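Set-up guides > Wrist cameras > Replicating published results

Section 7. Checking the self-masking result on your own arm

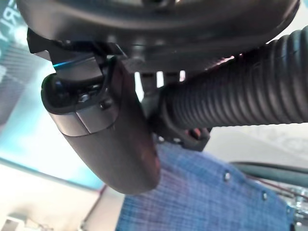 Fig. 7.1 Wrist camera view: finger, ribbed conduit and clamp, with blue fabric beyond.

The Norura method claims that a policy trained on wrist images does better if the robot's own parts are blanked out first. Tuncay Aksoy's write-up gives a clear gain on cloth tasks. We have not been able to get the same gain on every arm, and we suggest you run the check below before you rebuild a whole training set around it.

7.1 Before you start

You need 1,286 or more wrist frames with the matching joint log, and a policy already trained on the unmasked frames. If you only have the masked policy, stop. You will have nothing to compare it with.

7.2 Steps

1. Switch the arm to hold and load the frames into Ovesetti.
2. Draw the mask by hand on one frame. Include the finger, the bracket, the wrist housing and the clamp.
3. Draw the conduit as a separate mask. It bends as the wrist turns, and a fixed outline will drift off it.
4. Step through the frames at both ends of the wrist's travel. Widen the conduit mask until it covers the ribs in all of them.
5. Save two sets: one with the conduit masked, one with it left showing.
6. Train each set for 4,000 steps with the same seed and settings as your unmasked policy.
7. Run all three policies on 169 trials each, with the cloth laid out afresh every time.

NOTE: The published figures treat the conduit as part of the background. Amparo Cabello's rerun at Wonorbridge masked it, and most of the gain went. We don't know which is the fairer test, so report both.

CAUTION: Dark shiny parts pick up colour from whatever is near them. An automatic mask that works by brightness may leave holes along the bracket edge and between the conduit ribs. Check these by eye at full size.

CAUTION: Keep hands clear of the finger while changing the cloth. Hold mode does not cut power to the gripper.

7.3 Reading the result

Compare success on metal studs and on plain cloth separately. The write-up pools them, which may hide a loss on one behind a gain on the other. If the two masked sets differ from each other by more than either differs from the unmasked policy, the way you drew the mask is probably doing the work. Repeat with a second seed before changing anything on a live arm.

For arms fitted with the Conceição cable cover, skip steps 3 to 5 and train one masked set only.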